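Home Furnishings: A First Course
Unit Two: Surfaces and Fabrics

Chapter 6
Plain Wood and Printed Cloth

Words to know: ground, repeat, scale, drop, hand, colorfast, selvage

Most rooms contain at least one large plain surface and at least one patterned one. This chapter is about choosing the two so that they can share a room, and about measuring and caring for the cloth once it is chosen.
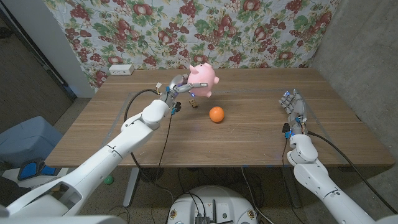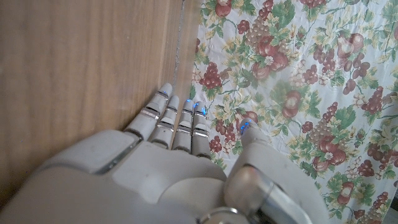 Figures 6.1 and 6.2. Brown wood and a fruit-printed cloth.

A printed cloth has two parts, the ground and the figures. The ground is the color the cloth would be if nothing were drawn on it. The figures are the shapes printed on top. When people hold a cloth up to a table they tend to look at the figures first, and that leads to a lot of returned fabric. Look at the ground first. It is the color you will see from the doorway, and it decides whether the cloth seems lighter or darker than the furniture. The fruit print in Figure 6.1 is crowded with red fruit and dark grapes, but its ground is pale, so the brown tabletop still shows up clearly against it. Put the same fruit on a brown ground and the back edge of the table would be much harder to pick out. The figures matter for a different reason. They set the strongest colors in the room, and small loose things placed near them will either match or stand apart. The orange on the table in Figure 6.1 is a good one to study, as it sits on plain wood, where a single bright color is easy to find.

6.1 Grain is a pattern too

Students often write "plain" next to every wooden item on their room plan. Wood is plain only by comparison. Oak and ash have an open grain that can be seen from across a room, and it runs in one direction, as a stripe does. Maple and birch are quieter. In Figure 6.2 the grain is fine and the wood is a honey brown, and a busy cloth can lie next to it without trouble. A boldly grained board would need a calmer cloth, or a cloth with very large figures and a good deal of open ground.

As a working rule, pair fine grain with any print you like, and pair strong grain with prints that have space in them. Hold the sample so that it touches the wood. A sample held a foot away in your hand is in different light and will mislead you.

6.2 Scale

Scale means the size of the figures compared with the size of the surface they cover. A print with apples the size of real apples may look right on a wall and far too large on a chair seat, where only one or two will fit. Small prints have the opposite problem. From across the room they blend together and the cloth reads as a single muddy color.

To test scale, pin the cloth up and walk backward until you can no longer name the figures. If that point is inside the room, the print is too small for a wall in that room. It may still do very well as a table runner or a cushion.

The repeat is the distance from one figure to the next identical one, measured along the length of the cloth. It is usually given on the label or printed on the selvage, the firm finished edge. A long repeat wastes more cloth when two widths have to be joined, and this should go into the cost from the start.

6.3 Measuring a wall cloth

A wall cloth hangs flat or nearly flat, so it takes less fabric than a curtain. Measure the width of the wall space to be covered and add two inches for each side hem. Measure the drop, which is the distance from the hanging rail to the lower edge of the cloth, and add six inches for the top and bottom hems together. If there is a table against the wall, decide now if the cloth is to end behind the tabletop or carry on to the floor. Ending it a few inches below the tabletop saves fabric and keeps it clear of shoes and brooms.

Mark any outlets on your sketch. A cloth should never be draped over an outlet or a power strip, and a strip that has to stay on the table should be kept where its openings are easy to reach and the cloth does not fold over it.

Worked example. A dining room in Skirkbridge has a wall space 117 inches wide. Two side hems add four inches, for a total of 121 inches. The chosen print is a Cleler cotton sold in 54-inch widths. Two widths give 108 inches and are not enough. Three widths give 162 inches, leaving a good piece over for napkins or a runner. The buyer could also choose a narrower wall cloth, centered, and use only two widths. Both answers are acceptable if the plan shows the reasoning and the cost.

6.4 Reading the label

The label on a bolt tells you the fiber, the width, the repeat and how to wash it. "100 percent cotton" tells you the fiber and nothing about how tightly it is woven, so feel the cloth as well. The way it feels and falls is called its hand. Buva, a Skirkbridge mill, prints its pattern number on the selvage next to a row of small color dots, one for each ink. Pattern 623, a grape and leaf design, has nine. Write the pattern number on your plan, and buy all the cloth you need from one bolt, since two bolts of the same number may differ slightly in the ground color.

A colorfast cloth keeps its dye in the wash. Reds are the ones to check. Dampen a white rag, press it on a red part of the print for one minute, and look at the rag. If it is pink, wash the cloth by itself and do not set it down damp on bare wood.

Before you go on

Choose one wooden surface at home and one printed cloth. Write down the ground color of the cloth, the size of its largest figure and the direction of the wood grain. Bring the notes to class for Activity 6A.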